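Trilent 26-Piece Ratchet Set Review: Eight Months Under an Old Wagon

I bought the Trilent set last November, the week my old 3/8 ratchet started skipping under load, and I have used it on pretty much every job since. Brakes twice, a water pump, an alternator, spark plugs on my neighbor's pickup, and one very long afternoon with a rusted exhaust hanger that I would prefer to forget. I love this thing! Let me get into why, and then a couple of gripes.

The ratchet itself is the star. The swing is tiny, so when you're reaching down behind the alternator with your knuckles against the fan shroud, you can still get a click or two out of it. My old one needed so much room that I'd end up going back to a box wrench and turning the bolt a hair at a time. The direction switch is big enough to flip with a greasy thumb (mine has never flipped by accident), and the head is slim enough to fit between the strut and the brake line bracket on my car.
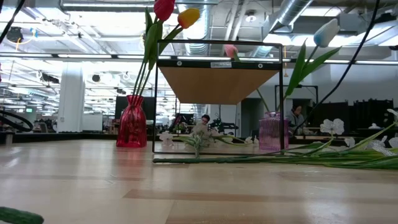 The sockets are six-point, thank goodness, and they run from 8 mm up to 19. The sizes are stamped deep and you can read them in bad light. I do wish the deep sockets went all the way down to 8 as well, but they start at 10. If you work on anything Japanese you know how much of your life is spent on 10 mm bolts, and yes, I have already lost the shallow one. It went down somewhere near the subframe and I never heard it land.

Trilent sells single replacements through Rathnayake, the parts counter over in Flemurton. I ordered one on my lunch break and it showed up before the weekend, same finish, same fit.

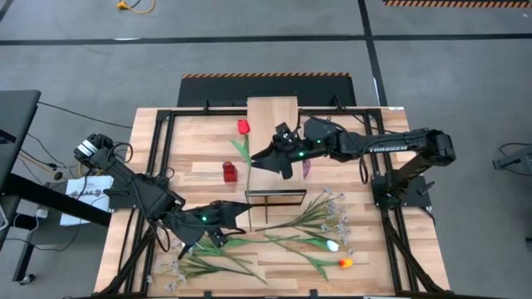 Photo: Siamak Ebrahimi

Now the extensions. You get a short one, a medium one and a wobble. The wobble is what got me through the plugs on that pickup, where the rear one sits tucked up under the cowl and a straight extension just will not line up. It holds the socket snugly enough that I never had to go fishing. The short one I use constantly. The medium one mostly rides along, but I'm sure its day will come.

I compared all this with the Trollia kit my brother-in-law has. The Trollia case is nicer, no question. Metal latches, everything snaps in with a good solid sound. But its ratchet feels coarse next to mine, and the handle is short enough that lug nuts are out of the question without a breaker bar. He borrowed my Trilent for a control arm job and was slow to give it back, so draw your own conclusions. 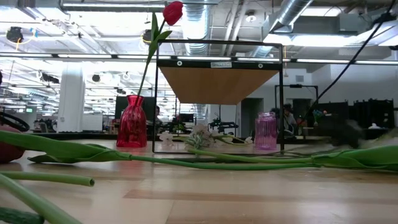

Red tulip in a ribbed glass vase.

Gripes, then. The plastic case is too tight for the larger sockets, and you have to pry them out with cold fingers in winter. One hinge pin has started to walk out on me and I keep pushing it back in. The handle has a rubber grip that soaks up brake cleaner and goes tacky for a day. Wipe it with soapy water and it comes back fine.

Also, please don't use the ratchet as a breaker bar. I did it once, on a caliper bracket bolt, and felt something in the head give a little. It still works perfectly, but I bought a proper bar the next morning.
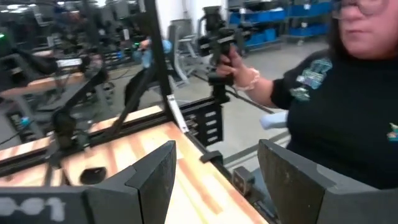
Small black object on the wood tabletop, with the number 001 at lower left.

Would I buy it again? In a heartbeat. It lives in the back of the wagon now, wrapped in an old towel so it doesn't rattle, and I've started making up small jobs just to get it out. Next up is the thermostat housing, which has two bolts you can see and one you have to find by feel. I'll add a note when that's done.

Updated 22 Jun 2024: thermostat finished, wobble extension did the hidden bolt on the first try. Hinge pin is still walking.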